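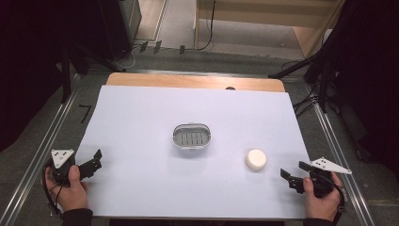 Can a robot learn a household chore from people doing it with grippers in their hands? Niramis, a software company in Vevemville, is selling its new planning package on the claim that it can, and so far the evidence is thinner than the sales pitch.

The package, called Tisen, went on sale 5 April 2024. It takes recordings of people doing small jobs with hand-held grippers, such as putting a bar of soap in a soap dish, and turns them into motions for a two-armed robot. Niramis says a customer needs 200 recordings per task before the software produces something usable. Its own soap task was trained on 500.

The company has published one result. Over a test set it describes only as "varied," the robot finished the soap task often enough for Niramis to call it "solved." It did not say how many attempts were made, how far the soap was moved between them, or whether the people who made the recordings also set up the tests. Asked for those details, product lead Genji Sekiguchi said a longer report was being prepared and gave no date.

Tomoyo Kuroda, who tests automation software for the parts supplier Kudo, spent two weeks in April with a trial copy. She said the planner worked well when objects were close to where they had been in the recordings. Turn the dish a quarter of the way and the arm slowed down, and in several runs it closed its fingers on nothing and carried on with the rest of the motion as if it were holding something.

"The tracking is good. I have no complaint about the tracking," Kuroda said. "But the software doesn't check its grasp unless you write that check yourself, and the manual gives that one paragraph."

Sekiguchi said grasp checking is planned for version 2. He would not say whether current customers will have to pay for it.

Price is the other sticking point. A one-year license costs $4000 per robot, and recordings have to be processed on the company's servers. Liviu Barbu, an independent consultant who has installed two competing planners, said a lab with a decent programmer could get most of the way there with free tools — slower, and with more swearing. He does like the calibration screen, which he said saved him an afternoon.

Niramis said it has paying customers but declined to name any.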